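Home | Diary | Telly | Gadgets | Older entries | Get in touch

26 March 2026

I have been waiting for tonight since the posters went up, and I am writing this with cold tea and sore eyes because I watched the whole Dokimis launch live, start to finish, including the bit beforehand where they play soft music over a spinning logo. I loved it. I love these things! Give me a stage, a big screen and a person in good shoes saying they can't wait to show me something, and I am happy for the evening.

So, the news. Dokimis is the new streaming service from Edix, the same people who make my little black box under the television (the old one, with the remote that eats batteries). It opens in May. It will sit inside the Edix menu as its own row, and you can also get it on a phone or a laptop, and on most tellies bought in the last few years. They put up a long list of makes and models and I paused it to look for mine, and there it was, near the bottom, in tiny writing. I may have cheered.

What I'm most excited about is the menu. I know how that sounds. But the present one drives me up the wall. You open it, it thinks, it shows you a huge moving advert for something you watched last month, and by then the kettle has boiled and you've forgotten what you came for. The new one opens on whatever you were in the middle of. Just that, straight away, with the episode and how far in you are. Then under it there's a plain list of things you've saved, in the order you saved them. They showed it twice and it was quick both times. Live demos are always on their best behaviour, I know that, but still.

Then the programmes. They had 41 titles ready to name tonight, and the running strip along the bottom said there would be 499 by the end of the first year, counting old ones they have bought in. I wrote down the ones I want:

Clallholm, obviously. Six parts, a harbour town where the ferry stops coming, and the trailer was all fog and people shouting across water. I have watched it four times now. There's a shot of a lamp going out in an upstairs window that made me sit forward every single time, even when I knew it was on its way.

Phuthong, which is a cookery and travel thing, one dish to an episode, very slow and gentle by the look of it. A whole minute of the clip was somebody pounding a paste and not saying a word. I could watch that until bedtime. I hope they leave it alone and don't put a voice over the top.

A quiz with no title yet. The host came out and did a round with the audience, and I got 2 right, both about rivers.

And they're bringing back a lot of old children's programmes, the proper ones with the wobbly sets. No list for those, just a quick burst of theme tunes, and I knew nearly all of them by the second note. I was singing in my own front room at ten o'clock at night with the window open.

The price is £9 a month, and this is where I've been doing sums on the back of an envelope. I already pay for two services and I use one of them for exactly one show. If I drop that when its season finishes, I'm hardly any worse off, and Dokimis lets you stop and start by the month without ringing anyone up. There's a version with adverts for less. I don't think I could bear the adverts, having grown used to life without them, but I'll see what it's like on the free trial. You get a fortnight.

A few grumbles, so I don't sound completely daft when I read this back. There was nothing about subtitles, and I have them on for everything these days. I'd like to know whether you can make them bigger. There was nothing about downloads on the cheaper plan either. And they spent an age on a feature where you watch along with friends in other houses and send little clapping hands up the side of the screen, which looked like my idea of a bad evening. I watch telly to be quiet. I expect you can switch it off.

The picture quality on the stream was lovely until the Clallholm trailer and then it went to porridge for half a minute. I ran to the router and stood next to it, as if that helps. It came back in time for the fog, though with fog I suppose you can't be sure.

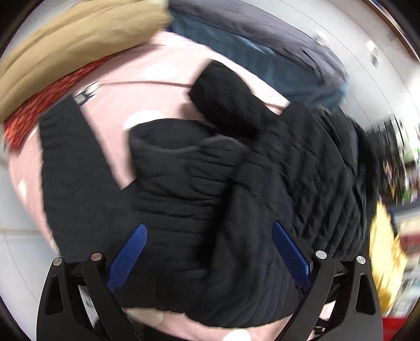 Black top on the pink spotty sheet.

Afterwards I went straight to the message boards to see what everyone else made of it, and they were already arguing over whether the new menu is a copy of some other menu from years ago. Page after page of it. One person had drawn a chart. I do enjoy all that, I'll admit, though I never post. Somebody pointed out that the Clallholm trailer has a different ferry in the last few seconds, with a different funnel, so of course I had to go and watch it again (that's the fourth time, see above) and they're right! It is a different ferry. So does the boat come back, or is it another one? I shall be thinking about that until May.

Things to do before then: find out if my old box gets the new menu or if I need the newer box, clear some room on the phone, finish the detective thing I keep falling asleep in, and work out which password I used for Edix. I have a horrible feeling it's the one I wrote on the calendar I threw out.

It's gone midnight. One more go at the Phuthong clip and then bed.

Recent entries
The remote has died again
Three episodes in and I still don't know who the uncle is
Moving the telly to the other wall
What I'm watching this spring
Subtitles: a moan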